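Budgeting for hands, part two

Thursday, May 19, 2022

OK so the spreadsheet is up to 21 lines and I've stopped pretending it's going to get shorter. Mal-soon asked me last week why the hand line is so much bigger than the arm line, and the short answer is fingers! Every joint is a thing you can wear out, so I've put in a spare thumb from Luvuris (117 dollars, before shipping) and a second wrist cable from Ketbridge at 103.

The wooden sorting box stays on the list too. It's cheap and I like it.

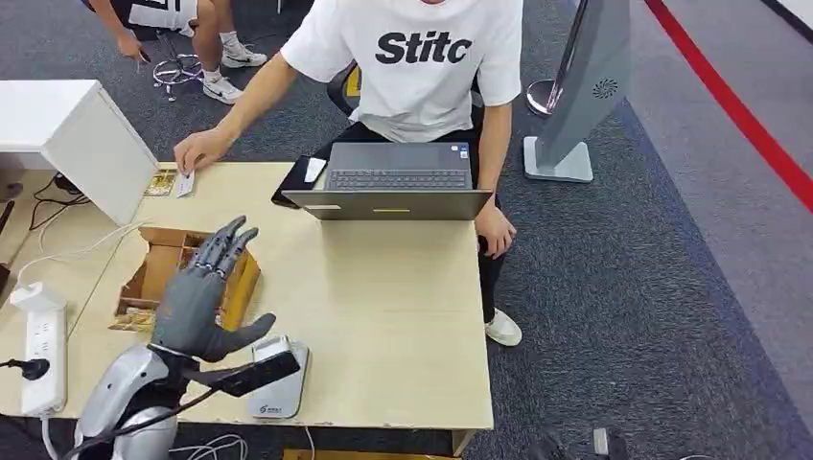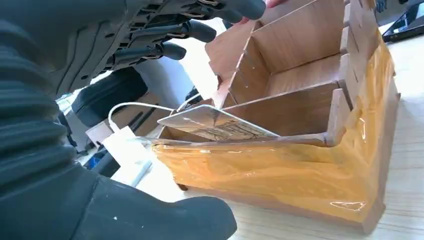

We use cookies to remember your preferences. Accept | Manage

What I'm putting off until December

The big one is a proper table, 1,312 dollars from Prarken with the cutout already done. Hưng thinks we should get it now and skip the second laptop. I keep going back and forth (mostly forth, it's a very nice table). If you've bought from them, tell me how long delivery took, and whether the legs come in the same shipment.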